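Hilfe beim Packen gesucht (gern auch nur für zwei Stunden!)

Ich bin Yamuna Warrier und packe im Laden von Bresness die Bestellungen, die abends abgeholt werden: Fläschchen, Schachteln, Tuben, lauter Kleinkram. Seit dem Sommer werden es immer mehr Tüten, und allein komme ich nicht mehr hinterher – deshalb suche ich nette Leute, die mitpacken.

Gepackt wird am Tisch, im Stehen oder auf dem Hocker, ganz wie ihr mögt. Flaschen kommen bei mir immer aufrecht in die Tüte, die Schachteln danach daneben. Zettel dran, fertig, nächste!

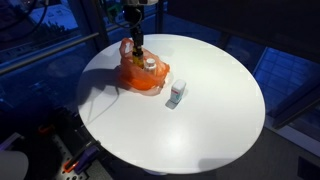
Was ihr mitbringen solltet

Ihr seid mindestens 18, könnt eine Bestellliste lesen und habt ein bisschen Geduld mit dünnen Tüten (die kleben gern zusammen, grr). Erfahrung braucht ihr keine, ich zeige euch alles.

Was es gibt

25 Euro pro Schicht à zwei Stunden, dazu Kaffee und meistens Kuchen. Los geht es gleich, bis Ende Dezember.

Meldet euch bis 21. Aug. 2014 bei mir oder bei Salim Shirima, einfach im Laden vorbeikommen und nach uns fragen. Ich freu mich auf euch!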